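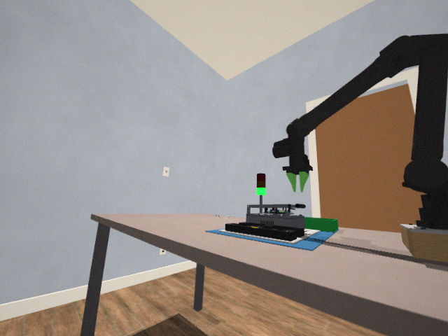 Home | Forums | Cells and Fixtures | People and Process | Search

Print this thread | E-mail this thread

Bench test loading at Narnberg: who owns the cell once it runs?

benchside_ml
Posting in People and Process because the mechanical side is mostly settled. We build and test small connector modules at the Narnberg site. Loading the test fixture has been a manual job since the line was set up. An operator takes a part from the tray, seats it in the fixture, closes it, waits for the result and sorts. From May a single arm with a two-finger gripper takes over the load and unload. Plolus is the integrator and has done the layout in simulation. The bench stays, the fixture stays, the trays stay.

Volume is 3,000 parts a week. The test itself takes 60 seconds per batch and that does not change, so the throughput case is thin. The case is wrist strain and seating errors on the late shift.

There are 3 operators on that bench across the shifts. None of them is being let go and that is in writing. What is not in writing is what the job is afterwards. Management's draft says "cell attendant", same grade, duties to be confirmed. The operators have asked for something better than that before commissioning and I agree with them. Looking for duty splits that have survived contact with a real shift.

torqueless
Depends who clears faults. If the attendant can only press stop and ring maintenance, you have made the job worse. They will stand beside a stopped cell being asked why it has stopped. If they can jog the arm clear, reseat a part and restart from a known step, it is a skilled job and should be graded as one.

We went the first way. It lasted until the maintenance fitter took leave.

Skelton_R
Disagree on jogging. Restart from a known step, yes. Jogging by anyone who does it once a fortnight is how you bend fingers and crack fixtures. Write a recovery routine that retracts along a taught path and lock everything else behind maintenance. The attendant presses one button and the arm goes home or declines to.

torqueless
And when it declines to?

Skelton_R
Then maintenance. Some faults are maintenance faults. I would sooner have a cell down for part of a shift than a fixture away for repair.

benchside_ml
Both positions exist here, more or less word for word. Maintenance wants the lock. Production wants the restart. The operators' view, from the meeting, is that they already clear most of the stoppages on the manual bench without calling anyone: burr on a pin, part rotated in its pocket, fixture not latched. They do not see why a robot turns those into a maintenance call.

quietline
Have the operators seen the layout? I mean sat in front of it with someone stepping the program, as opposed to being shown it on a slide. The best comments we had on ours came from the people who had loaded the thing by hand. One of them pointed out that the parts at the end of every tray sit slightly proud after washing. It was in no drawing.

Looking at your render, the tray is at the front edge of the bench with the fixture behind it. That is a hand-loading layout. It suits a person standing at the front. Has anyone asked whether it still suits when the arm comes in from the side?

benchside_ml
It was kept on purpose so the bench can revert to manual if the arm is out. Zhuoran Liang at Plolus did the reach study and was happy with it. The approach into the near row is steeper than he would have picked from a clean sheet but it clears.

The operators have seen it once, projected in the canteen. I take the point.

quietline
Once in a canteen is a slide.

mk_fixtures
Going off the render as well. The tower is red over green and no amber. On a manual bench that is fine, pass and fail or run and stop. With an arm on it you want a state for "running, will need a person shortly", otherwise the attendant has to stand and watch to find out the tray is nearly empty. Green tells them nothing except that it has not stopped yet. Adding a segment is cheap before the panel is wired.

This matters for your duty split too. Whether the attendant can walk off and do something else depends on how much warning they get.

Skelton_R
Seconded. Though I would be wary of what "something else" turns into. On our site it turned into a second cell, then a third, and the warning lights all came on together.

benchside_ml
That is close to the actual concern. Afroza Thambiah, who is the delegate for the test area, put it to management as a question: is the attendant assigned to the cell or to the area? The draft does not say. If it is the area, then the same people are also covering rework and packing, and the cell sits waiting whenever packing is busy. If it is the cell, production will say they are paying someone to look at it.

Will pass on the amber comment. I had not picked that up and I have had the layout open for weeks.

old_narrowgauge
I will be the unpopular one. You have a thin throughput case and a strain case. The strain case could be met with a better closing lever and job rotation for a fraction of the money. Was that costed?

benchside_ml
Rotation was tried. It was refused by the late shift, who have fewer people to rotate with. The lever was changed last year and helped a bit. The reports did not stop. I have no argument with the arm going in, only with the vagueness around it.

old_narrowgauge
Fair enough. Withdrawn on the rotation. I still think "seating errors on the late shift" is a staffing problem wearing a robot's budget.

torqueless
On grading. What moved it for us was listing decisions instead of tasks. "Presses reset" is a task and sounds like nothing. "Decides whether a failed part is a bad part, a bad seat or a bad contact, and retests or quarantines accordingly" is a decision, and your operators make it every day by feel. The arm will not. It will put the fail in the fail bin. Somebody has to notice when the fail bin fills up faster than it should, and know that contacts wear before parts go bad. HR had no category for that until it was written down.

Skelton_R
Agree with all of that.

quietline
That loss of feel is worth a line of its own in your risk register. When people load by hand they notice a tight socket well before the tester does. Once they stop handling parts, the early warning goes. Plan to keep some manual loading in the week. We run the first tray of each shift by hand. Production complained about it for a while and stopped after the first worn nest was caught that way.

old_narrowgauge
We did that as well and dropped it. It became a box to tick, and the people ticking it had not kept the touch for it. Without training behind it a daily tray does very little.

quietline
Different parts, perhaps. Ours have a definite click. I would try it before ruling it out.

benchside_ml
Useful, all of this. Took it into the meeting with management and maintenance on 13th April. Where it stands:

Recovery will have levels. Level one is the retract routine, attendant, no sign-off. Level two is reduced-speed jog inside a limited volume, attendant with training and a key. Level three is maintenance. Skelton_R will not like level two. Maintenance did not either, and accepted it on condition that every use is logged and reviewed after 3 months.

The first tray of each shift will be loaded by hand, with the training attached.

Amber segment is in. Zhuoran Liang says it is a small change to the model and a smaller one to the program. The Skunier software they simulate in can run the warning logic against the tray count, so the operators will be able to see how much notice it gives before the hardware arrives. They have a proper session booked with him at the Fajardo Street office, at a desk, stepping through the cycle.

Assignment to cell or area is not resolved. Management wants area. Afroza Thambiah has asked for cell during ramp-up and a review after, with the stoppage log as evidence – that seems sensible to me but it has not been agreed.

Grade has gone back to HR with a list of decisions in place of a list of tasks.

Skelton_R
You are right, I do not like level two. Limit the volume so it excludes the fixture throat and I will dislike it less. Most of the bent fingers I have seen came from someone moving sideways while still down in the nest.

benchside_ml
Already drawn that way. Vertical out only, until the fingers are above the top platform of the fixture.

mk_fixtures
Ask at the session what the tower does during level two. It should not be showing green.

torqueless
And ask who reads the log. Ours was kept faithfully for a year before anyone opened it.

benchside_ml
Noted, both. Will put the duty statement up once HR has returned it, with the site details taken out.

Reply to this thread | Back to People and Process

Contact the moderators | Copyright remains with individual posters | Back to top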